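The Snack Box Comes First

The woman who packs the snack boxes at Prerkix does it on a table with a cloth over it, and she would like it known that the cloth was her idea. "Before the cloth, everything slid," she says. "You'd put a packet down and it would leave."

Prerkix sends out 400 boxes in a good month and 80 in August, when its customers are presumably off eating somebody else's snacks. The company began as a side business of Plisari, a stationery shop that had a back room and too much cardboard. She came over with the cardboard.

I had expected a system. She has one, but it lives mostly in her hands. Each box gets opened, squared up and left with its flaps wherever they fall. The snacks go in a pile beside it, small wrapped things first. "If the big ones go in early, they act like they own the place," she says. "Then you're wedging crackers down the side like mail."

Did she have training? She gives me a look. "I have three kids and one suitcase."

Her chief enemy is air. Every packet is sealed with a little pillow of it, and a box that looks full is often, by her reckoning, a box of weather. She lays the packets on their sides, seals overlapping, and never presses down. She pressed down once, on an order for the Benítez office, and they received what she calls "a very generous amount of crumbs." 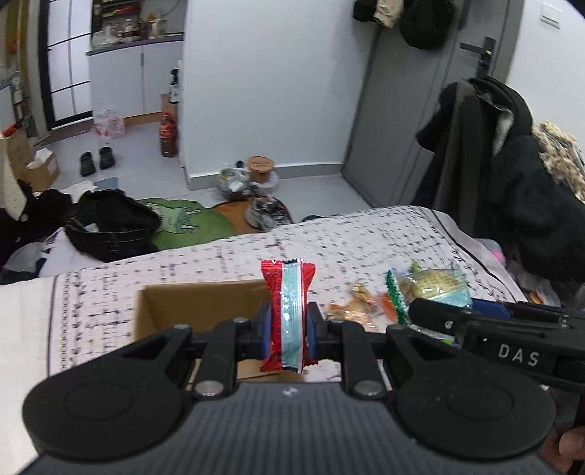 The wrappers are another matter. She likes them loud. A customer once wrote to ask whether Starari, the plain beige box Prerkix tried one spring, could come back. It could not. "Beige snacks in beige paper," she says. "I packed 49 of those and felt my eyesight going."

I ask if she eats the stock. She says no, then says not during the morning, then moves a packet from the pile to the far side of her coffee cup — for quality reasons, I'm told. The next box is already open. She asks whether I plan to keep leaning on the table.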